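Course handout, Unit 5: Faults in hand-held gripper recordings
Lab sequence: garment handling
Prepared by Wolfram Lenz

5.1 Background

The Nadberg set consists of garment-handling demonstrations recorded with a hand-held gripper and replayed on an arm. On replay, the arm closed its fingers short of the cloth in a number of episodes, then carried out the lift and the fold with nothing held. No alarm was raised. The controller tracked the commanded path to within tolerance the whole time, so by its own log the run was good.

The fault was traced to the recorded finger width. The Cosen logger stamps width samples on its own clock, and the pose stream is stamped on another. After a restart of the logger the two clocks differed by 95 milliseconds. A slow grasp survives an offset of that size. A quick pinch at a sleeve or hem does not, as the hand has already begun to lift.

Bedding and clothing make the problem harder to catch. A T-shirt spread flat on a patterned sheet gives few clear edges, and visual tracking of the tool can drift at the same moment the fingers close.

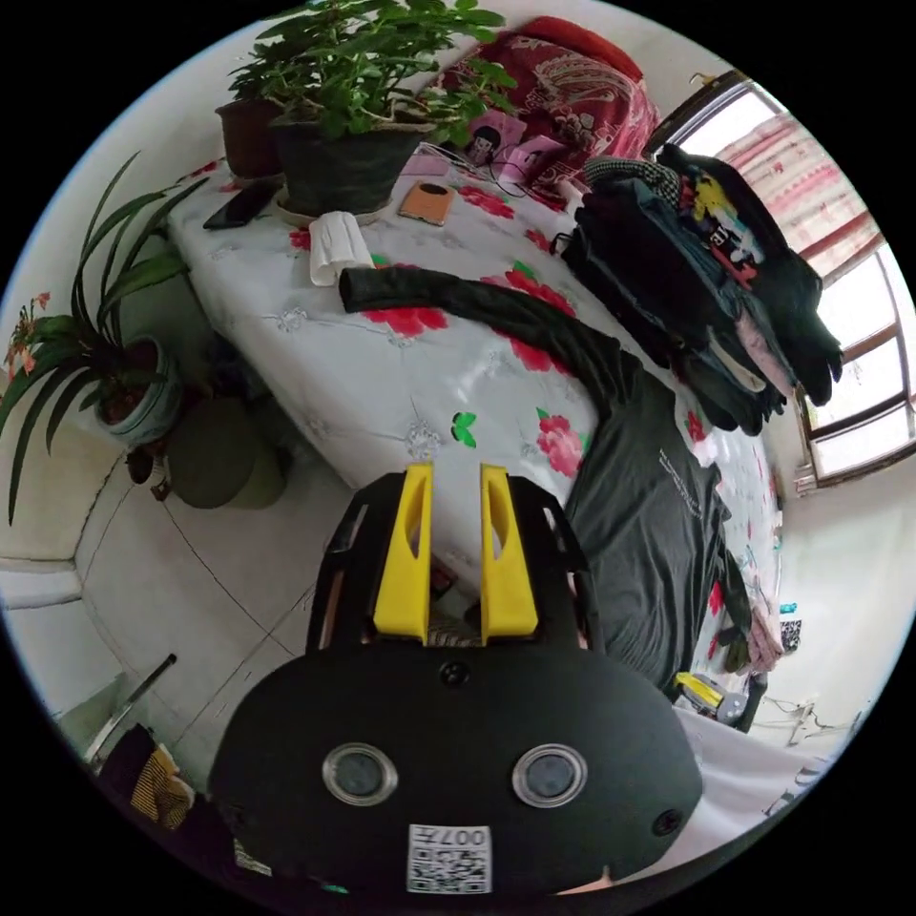

Why did the controller not stop when the grasp failed?
The stop condition was written for excess force only. Closing on air produces very little force, so the limit was never reached. A lower bound on finger load has to be set separately.

5.2 Sources of error to separate

Clock offset. Constant within one session, changes after a restart. Visible as a fixed lag between finger motion in the video and the width curve.

Pose drift. Grows over time, worst when large areas of the view are covered by one moving surface. Not corrected by shifting the streams.

Occlusion by a second hand or by another person's arm. The tracker may lock onto the moving arm and report motion of the tool that did not take place. In the Bhatt review this was at first filed under clock offset, and 3 episodes had to be relabeled. Check any stretch where a forearm reaches past the fingertips.

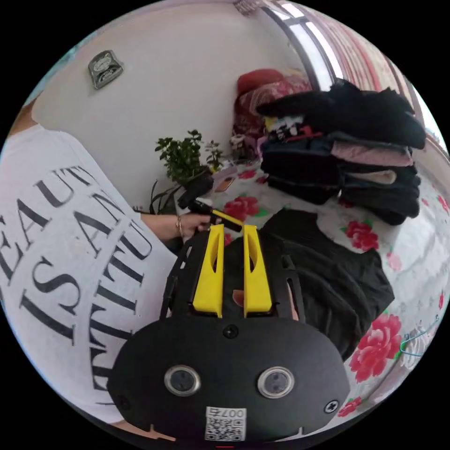
Page last changed: November, 4:40 p.m. (W. Lenz)

Do not try to repair occluded stretches by interpolation. The interpolated path is smooth and passes the tracking test, but the arm may be sent through the place where the person's hand was. Cut the episode at the last good sample.

Cables and loose items near the fingers are logged under the same heading. A cable that crosses the fingers can be taken for part of the tool outline. Hangers, pens and the like should be noted in the episode record if they lie within reach of the planned path.

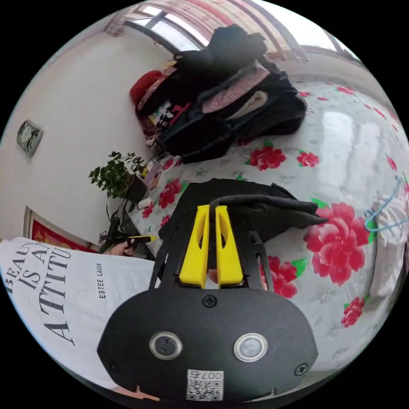 5.3 Procedure before replay

1. Open and close the fingers 5 times in clear view at the start of each session.
2. Match the closures in the video to the width curve. Record the offset.
3. Reject the session if the offset changes between the first and last closure.
4. Set both load limits, upper and lower, in the Nodholm controller.
5. First replay at reduced speed, one hand on the stop button, no one within reach of the arm.

Read 5.2 again before the lab. Offsets are to be handed in with the episode list.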